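4.2 Spacing and tails

I went into this part of the study thinking knots would be the whole story. We had 738 sutures to look at by the end of September, and I figured I'd spend my evenings squinting at loose throws and granny knots. Some of that happened, sure, but what kept pulling me back was the spacing (and the thread tails, which I'll get to in a minute, because they drove me a little nuts).

Our rule for spacing was simple. Each stitch should sit the same distance from its neighbors, and the distance should suit the length of the cut. Oskari Kauppinen scored everything first, I scored it again without seeing his sheet, and we argued over the 154 stitches where we disagreed. Most of those arguments were about short incisions with only two stitches in them! With two stitches you can't really talk about even spacing at all, so we ended up scoring the gap against the incision length instead. I still think that was the right call, though Oskari would have left them out.

Tails were messier. We asked for them to be trimmed short, and people trimmed them however they liked. Long tails don't ruin a closure, but they flop over the next stitch and make it hard to see where the knot is sitting. We wanted every knot off to one side of the cut, so that mattered a lot for the position score in Table 3.

Figure 6 has both patterns on one piece of tissue.

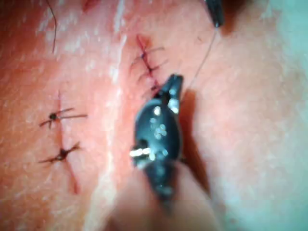 Zulkifli Saragih

Figure 6. Two interrupted sutures on the straight vertical incision at left, three on the diagonal incision to the right of the pale fold.

I like the diagonal one a lot. The three stitches are close and evenly stacked, so it got full marks for spacing, but the knots we could place were right on the incision and it lost points there. The vertical cut is a mixed bag: the upper knot is just left of the line, where we wanted it, and the lower one is on the line with its tails crossing over in a rough X. Look how far the upper stitch's tails run out to the right, too. We marked those as long, and neither of us needed a second look.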